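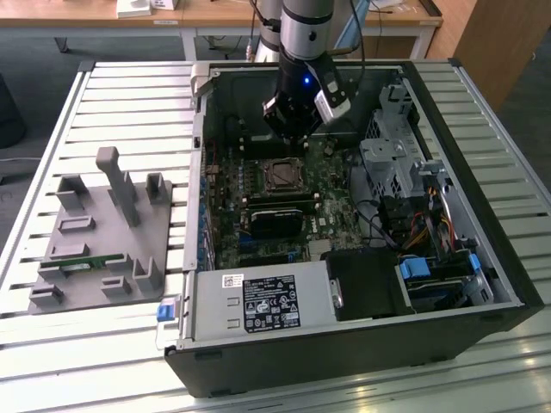

*Fig. 1 - Tower on its side, panel off, CPU socket near the middle of the board.*

# Hardware Basics, session 5 - taking out and putting in a CPU

Notes: Marianna Piątek. Bring these to the bench, they won't be handed out twice.

**Before anything**
- Power off, cord out, hold the power button a few seconds
- Wrist strap on, clipped to bare metal
- Case flat on its side, board facing up. Never work on the socket with the tower standing

Get your bearings first. Find the power supply (long silver box), drive cage, expansion slots. Blue plastic on these cases = you can work it by hand, no screwdriver. If it isn't blue ask first.
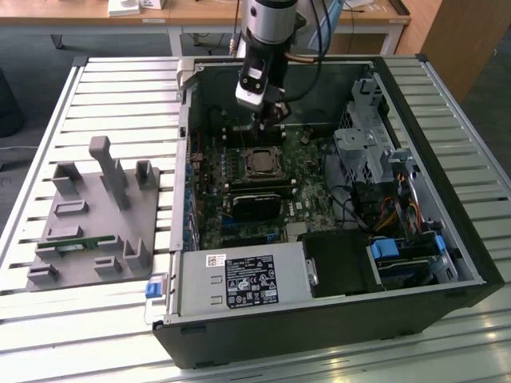
*Fig. 2 - Processor in the socket under its bracket, no cooler on.*

**Cooler off, chip still in**

Bare heat spreader should be showing before you touch the lever. Wipe off old paste - lint-free cloth, a little alcohol, middle outward is fine. Don't flood it. Move loose wires away from the socket, they always drift back over the board.

Write down what is printed on the lid now. You will not see it again once the new paste is on. Goes in the Wernex log sheet, column 2. 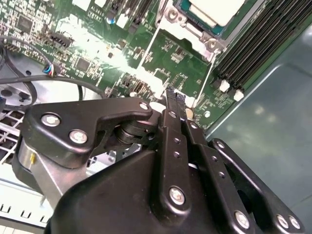 *Fig. 3 - Closer in. Processor and its bracket upper right, memory slots beside it.*

**Landmarks**

Memory slots run right next to the socket. White latches at the ends of the slots - easy to catch with a sleeve. Roll them up.

**Lever and plate**
1. Push lever down, out to the side, let it rise slowly
2. Lift the load plate all the way back
3. Chip by the edges only, straight up. No sliding, no tilitng
4. Chip goes in the tray, pins in the socket stay untouched
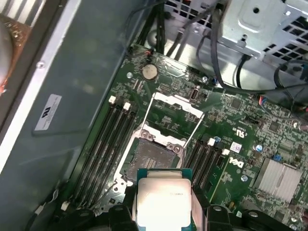 *Fig. 4 - Load plate open, pin field exposed, processor held just above.*

**Putting it in**

Gold pins are in the socket on this type, the chip has flat pads. A bent pin usually means a new board so go slow. Match the notches and the corner mark, lower it straight down, no pressure. If it rocks, lift and look again. Then plate, then lever - lever does feel stiff, thats normal.

**For next time:** read the Tatine sheet on thermal paste, finish the log. Practical test is in November.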